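Wellitz updates hand-testing rules, indicator light now required

26 July 2022

Wellitz put out the second version of its good practice rules for robot hands today. Seven pages, down from almost 30. Labs at Jandale and Shawky start on it right away.

Main change - soft items get tested on a printed or patterned surface as well as a plain one. Grip force logged every time. Status light has to be readable from the operators chair.

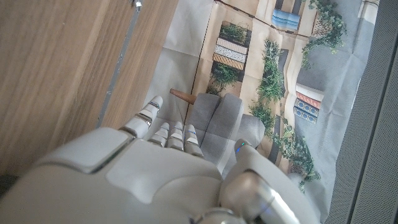

What changes for labs

Old logs stay valid. Wellitz went through 1,367 grasp reports before the rewrite and sent back 673 for missing force numbers, so expect that part to be checked first.

Thumb contact gets its own line on the form now. Folded or creased mats are OK, but write it down.

Nanono, which makes the logging software, says an update is comming in 2 weeks. Until then - paper forms.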